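Lab tour notes -- Vastau, Lurkham site, April

Posting these fast before I forget half of it. Train was late, so I missed the coffee and the intro and walked in while everyone was already putting on visitor badges. Twelve-minute safety talk, closed shoes, don't lean on the benches. Then straight in.

Vastau does contract research, mostly for people who build things with cables in them. Appliances, small machines, that sort of customer. The Lurkham building used to be a print works and you can still see the old floor rails. Low ceiling, hot upstairs, very good light downstairs. Our guide was Ga-eun Wang, who runs the manipulation group. Talks quick, doesn't do slides, which I liked.

What I came for was the wire work. If you read the Dretenex paper you know the basic idea, if not, short version:

Robots are decent at stiff things. Wire is not stiff. Pick it up by one spot and the rest goes where it wants. Most older approaches try to track the whole wire, build a model of its shape, plan on that. Slow, and it falls over once the wire crosses itself. Dretenex (that's the name of the method, not a company, I had this wrong until lunch) skips the full model. It only asks two things at each step: where is the nearest free stretch, and is it under tension or slack. Then it makes a small move and asks again.

Training is from people driving the arms by hand. They had 900 demonstrations for the first version. Wang said the first 300 were nearly useless, because the operators were too good. Smooth, no mistakes, so the policy never saw a snag and had no clue what to do with one. So they went back and told people to let it go wrong on purpose, then fix it. Recoveries are tagged seperately and get sampled more often in training. To me that was the most useful thing said all day and it took her maybe a minute.

Question from a guy at the back: why not simulate it? Answer -- they tried. Simulated wire had no memory. Real wire remembers the spool it came off and curls back. They do still use sim for checking that the arms won't hit each other.

Results, as given to us. Test set was 124 trials on spools the policy had not seen in training. Success means the free end gets found, lifted and handed over without pulling the coil apart. It beat their older tracking method by a clear margin on the messy spools and hardly at all on the neat ones. I wanted the exact split and she said wait for the write up. Fair enough. Over 2 hours of unbroken running is their best so far before somebody had to step in.

Weak spots she named herself: dark wire on a dark hub, anything shiny behind the wire, and two wires of the same color lying side by side. Also fingertips wear. Grip changes as the surface gets polished and the policy doesn't know that, it just starts dropping things. They swap pads on a schedule now.

Next we all moved over to the bench area, in two groups as it's narrow. I was in the second one.

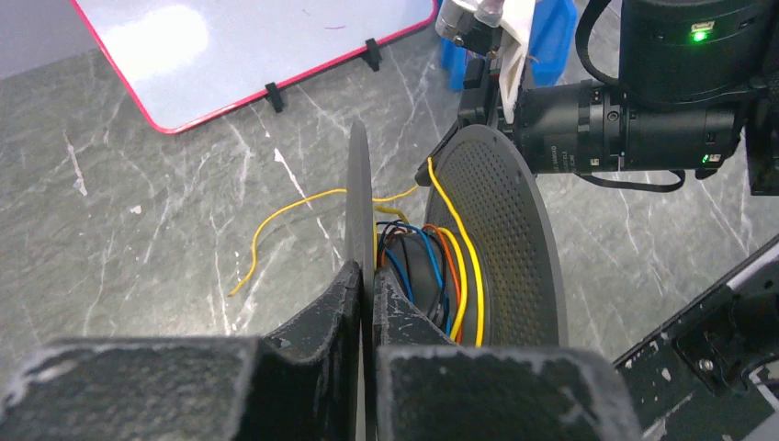 Mixed colors are harder for the arm than I'd have guessed, by the way. You would think color helps. It does when the strands are apart, but in a coil the policy tends to lock on to the brightest one even if a different strand is on top. Wang's group has a fix half done: at random during training they shuffle the colors in the camera images, so it has to go by shape and by what is lying over what. Early numbers look good, she said, then wouldn't give us the numbers.

Last stop was Cho, their labeling tool. Runs in the browser. You scrub through a demo and mark the moment where contact is made and where tension starts. Two people mark every clip and the ones they disagree on get looked at again. Somebody asked if it would be released. Maybe, once it's cleaned up. I'd use it tomorrow as is.

Things I still want to know:
How do they measure tension -- motor current only, or something in the wrist? Got two different answers from two people.
Does any of it carry over to flat cable? Not tested yet I think.
What happens with a full spool against a nearly empty one.

Sandwiches fine, parking bad, use the side entrance. Tour ran over and I had to leave before the discussion, so if anyone stayed for that please send me your notes. Will add the paper link when it's out.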